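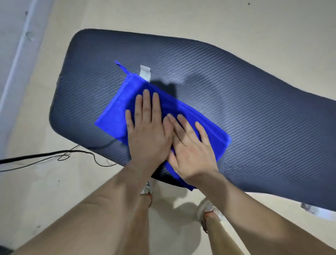
Diruvthorpe, December

Changes to the hire of rooms and halls from the new year

The Diruvthorpe Community Association has completed its review of the terms on which its rooms are let to local groups. The revised terms were approved at the general meeting and will apply to all bookings made for January onwards. This notice sets out the main changes for regular hirers, occasional hirers and members who attend classes in the building.

The previous terms were written when the Association let a single hall and a kitchen. It now lets four rooms on two floors, and the rules had been added to so often that parts of them disagreed. The clause on cancellation, for instance, gave one period of notice on the booking form and another on the sheet displayed in the foyer. Both have been withdrawn.

Booking periods

Rooms will continue to be let by the hour, with a minimum hire of one hour in the Wunmont Room and the upstairs meeting room, and two hours in the Main Hall and the Garden Room. The period booked must include the time needed to set out and put away. In the past year a number of sessions have overrun while chairs were being stacked, and the group waiting in the corridor has lost part of its own time. A class that runs for a full hour should therefore be booked for longer than an hour, and the office can now take bookings in quarter-hour steps beyond the minimum.

Regular hirers keep the first claim on their present times until the end of January. After that, any period that has not been confirmed in writing will be offered to groups on the waiting list, in the order in which they applied. There are 14 groups on the list at present, most of them seeking early evening times.

Charges

The hourly charge for the Main Hall is unchanged for groups based in the parish. The charge for the Garden Room rises by £2 an hour, to meet the cost of heating a room with three outside walls. Charges for the Wunmont Room and the upstairs meeting room are unchanged for all hirers.

A refundable deposit of £44 will be taken for private functions. It will not be asked of regular classes or of registered charities. Deposits are returned by bank transfer once the room has been checked, normally within five working days. The Association no longer accepts cheques for deposits, although they may still be used to pay for hire.

Invoices will be sent monthly. Hirers who pay by the term may go on doing so, but are asked to inform the office by letter or email so that the account is set up correctly. It will not be assumed that last year's arrangement is to continue.

Cancellation

Hirers may cancel without charge by giving 14 days' notice. Where less notice is given, half of the fee is payable, unless the room is let again for the same period, in which case no charge is made. The Association will give the same period of notice if it needs to withdraw a room, and will offer another room where one is free. Polling days and urgent repairs are the only exceptions.

Classes for which members pay at the door are treated in the same way as any other booking. The office has been asked whether poor attendance in bad weather may count as grounds for a refund. It may not, but tutors who expect difficulty during the winter are welcome to discuss a shorter term.

Floors and footwear

The floor of the Garden Room was sanded and sealed over the summer. Outdoor shoes may be worn in the room for meetings, but not for exercise, dance or children's play sessions. Shoes with studs or metal tips may not be worn in any of the rooms. Tables must be lifted and carried by two people. The trolley for the folding chairs has been fitted with new wheels and may be used on all ground floor surfaces.

Adhesive tape should not be applied to any floor. Groups that need court lines or positions marked out may borrow the set of rubber discs from the office. Spills should be wiped up promptly with plain water, and a mop and bucket are kept in the cupboard beside the kitchen. Polish, wax and scented cleaners leave the surface slippery and must not be used.

Storage

Storage has been the most frequent subject of letters to the Association this year. The large cupboard off the Main Hall had become so full that the fire officer's report mentioned it, and it was cleared in the autumn. Items without a name on them were held for a month and then given to the Lisotville Road charity shop.

From January each regular hirer may keep one container, with a lid and a label showing the name of the group and a telephone number. Shelves have been numbered and will be allotted by the office. Exercise mats may be kept on the lower rack, provided that they are clean and are not left lying flat in the walkway. Towels, clothing and food may not be stored in the building overnight. Electrical items may be stored only if they carry a current test label.

The Association cannot accept responsibility for stored items, and groups may wish to check their own insurance.

Keys and access

Key holders will be issued with a new key to the side door, as the existing lock is to be replaced. Old keys should be handed in when the new one is collected. A charge of £20 will be made for any key lost during the year. Keys must not be copied or passed to another group, even where two groups use the building on the same evening and find it convenient to share.

The building must be vacated by 10.30 p.m. The last group to leave should check that the kitchen hatch is closed, that the heating has been returned to its timer, and that the light on the stairs is off. The outside light works on a sensor and should be left alone. Hirers are reminded that there are houses directly behind the car park, and are asked to keep noise to a minimum when loading vehicles.

Further information

The full terms may be read in the foyer, and a printed copy will be posted to each regular hirer with the January invoice. Questions about bookings and storage should be addressed to Nélida Ojeda, Bookings Secretary. Questions about charges, deposits and accounts should be addressed to Pankaj Mishra, Finance Officer. Both may be reached through the Association office, which is open on weekday mornings from 9.30 a.m. until noon – the telephone is not answered in the afternoon, but messages are collected the following day.

The office will close over the Christmas period and will reopen in the first full week of January. Bookings already confirmed for the holiday period are not affected, and key holders will have access as usual.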